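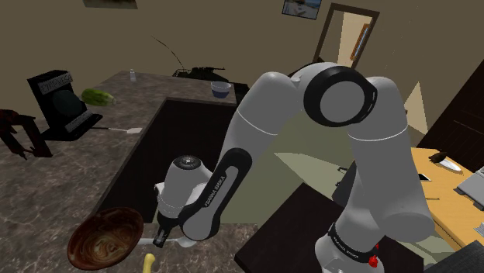

Ticket 526: utensil slips or rotates during lift, kitchen sim
Project: Stoveck (shared workshop build)
Status: Closed, one follow-up open
Component: grasp / contact settings

Reported

Stoveck runs fine up to the grasp. The arm reaches over the island, the fingers close on the utensil and it comes off the counter. Then on the way across the sink the utensil starts to turn in the fingers, slowly, until one end points down. In bad runs it drops into the sink and the episode has to be reset. Same scene file as before, same start pose. It began after the workshop machine was moved to the new Omach build in March.

Expected

Utensil stays level from lift to release.

Log

9:40 am. Reproduced on the workshop machine. Also reproduced on my own machine at home, so I am ruling out the graphics driver.

10:15 am. Swapped the utensil for a plain box of the same mass. No rotation. Put the utensil back, rotation returns. Looks like shape or contact and has nothing to do with the arm controller.

11:05 am. Turned on the contact display in the Mollov viewer. Only one contact point per finger on the utensil. The box gets a full patch. With one point on each side the handle can pivot freely, and that matches what we see.

11:30 am. Tried raising grip force. It still turns, and now it also jitters when the fingers close. Put the force back.

1:20 pm. Compared the collision meshes. The old build kept the mesh as saved. The new one simplifies anything over 800 faces on import, and the thin handle comes out with a slight ridge down the middle. The fingers are closing on the ridge.

2:10 pm. Replaced the handle collision shape with a flat box and left the visual mesh alone. Contacts now show as a patch on both fingers.

2:45 pm. Ran it again with solver substeps at 8, up from 2. Level all the way over the sink. Dropped substeps back to 2 to check – still level, a little shake at the end of the lift. Keeping 8.

Fix

1. Flat box for the handle collision shape.
2. Import simplification off for all hand-held items.
3. Solver substeps set to 8 in the shared config.

Pull the config before your next session. If you keep a local copy it will override the shared one.

Still open

The spatula goes through the same import step and has not been checked. The Khurana asset pack has its own collision files for kitchen tools, which may be a better route than patching ours one at a time. Moved to a separate ticket.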